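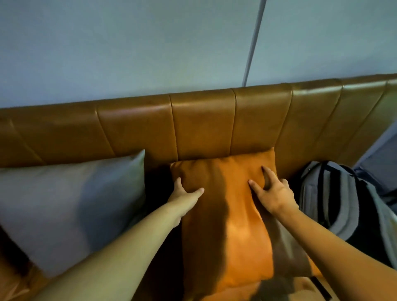 Setting up your first Plalleo circle

Welcome to the fun part! Your account is ready, so now you can gather the parents you want in your corner and get a circle going. Most people finish in one nap time, and you can stop after any step and pick it up later.

Before you start

Have your phone handy, along with the numbers of the parents you want to invite. A circle needs at least two people, and it can hold up to 128 if your whole school year wants in (we love a big circle, but small ones chat more!).

1. Open Plalleo and tap Circles, then New Circle.

2. Type a name. It can be anything up to 30 letters – "Orndale Tuesday Playgroup" and "Twin Parents, Send Coffee" both work fine. You can change it whenever you like.

3. Choose Open or Closed. Open circles show up in search for parents in your area. Closed circles are by invitation only.

Caution: Once a Closed circle has been switched to Open, older posts can be read by new members. Delete anything private first.

4. Tap Invite and pick people from your contacts. Each of them gets a text with a join link. Links last seven days.

Note: If a friend says the text never came, check the number and tap Resend. Still nothing? Read them the join code at the top of the circle page and they can type it in by hand.

5. Set your quiet hours. During quiet hours the app won't buzz, ring or light up the screen, and everything will be waiting for you in the morning. If you are up at 3 a.m. with a baby, you can still open the circle and post – somebody else is usually awake too!

6. Write a hello post. Say who you are, how old your kids are and what you'd love help with. Short is great.

Adding a second host

Pick a co-host early. Go to Members, hold your finger on a name and tap Make Host. Hosts can remove posts, approve new parents and close a thread that has turned sour.

Caution: A host can also remove you. Choose someone you trust.

If a thread gets unkind

Tap the three dots and choose Pause. Replies stop for 24 hours, and a host can reopen the thread sooner. To block one person, open their profile and tap Block. They are not told.

Next section: Sharing rides and hand-me-downs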